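3.2 Demonstration collection

Demonstrations were recorded by students enrolled in the Stidasau project course, working in a shared room furnished with desks, shelving and office chairs. Each operator held one gripper in each hand and wore a head-level wide-angle camera. The room was left in ordinary use during recording, so other people and loose cables enter many of the sequences.

We collected 710 demonstrations in total. After removing sequences in which the pose of either gripper was lost for longer than the interpolation limit, 523 remained for training. A further 109 were held out for the evaluation in Section 4. Operators received some 10 minutes of practice before their first recorded trial, and no trial from the practice period was kept.

Gripper pose was estimated from square fiducial markers printed on a white cube attached to each gripper. Using several faces of the cube keeps at least one marker usable through most wrist rotations. The Dinora tracker processes each side independently and reports a pose in the head camera coordinate system.

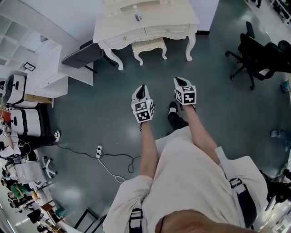 Figure 3. Operator's view with the two hand-held grippers and their marker cubes.

Lens distortion was corrected before marker detection using the Dalsgaard calibration routine, run once per session. Without this step, position error grew quickly toward the image border, where the hands often sit at the start of a reach. Corrected poses were smoothed with a fixed-lag filter and resampled to the control rate of the Brorkov arm.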